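Good Practice for a Two-Arm Gear Assembly Cell
Project report, Muvberg lab course
Lizeth Ospina, Gun-woo Ra

1. Scope
The project drafts working rules for a cell in which two arms fit spur gears onto a carrier plate. The rules cover gripping, table layout and access to the floor area. They are limited to what a student operator can check without tools.

2. Gripping
Rule 2.1. Hold the gear by the teeth on two opposite sides, with the bore left clear. 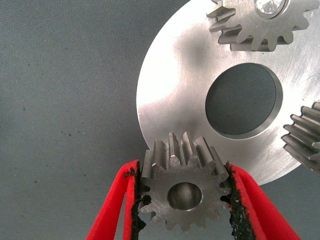 Rule 2.2. Inspect both finger pads every 60 cycles. A pad that sheds crumbs is replaced and the cloth is brushed — loose foam between teeth counts as contamination.

3. Table layout
Rule 3.1. The cloth carries the plate and gears only. Both arms start clear of all parts, and a gear not yet fitted lies flat with open cloth between it and the plate. 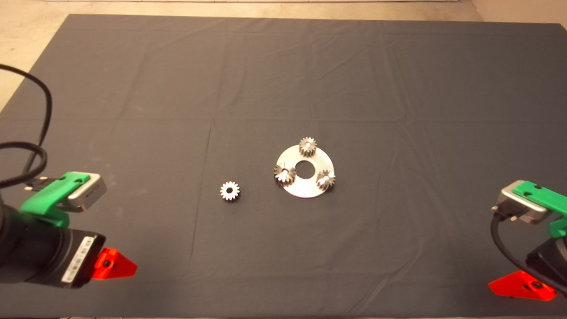 4. Approach
Rule 4.1. Lift straight up and pause for 2 seconds before moving toward the plate.

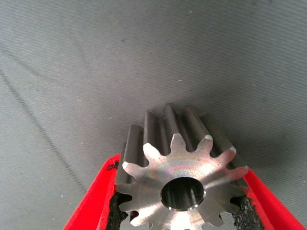

The pause was taken from the Potetska course notes. We kept it because the wrist view of the bore is needed for alignment. Speed is limited to 8 percent until the gear is over its pin.

5. Floor access
Rule 5.1. Anyone working on a stand or frame at floor level announces it first. Arm motion stays disabled until that person has stood up and stepped back.
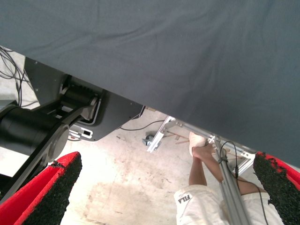 6. Open points
Cable routing on the floor has no rule yet. A draft is planned for August.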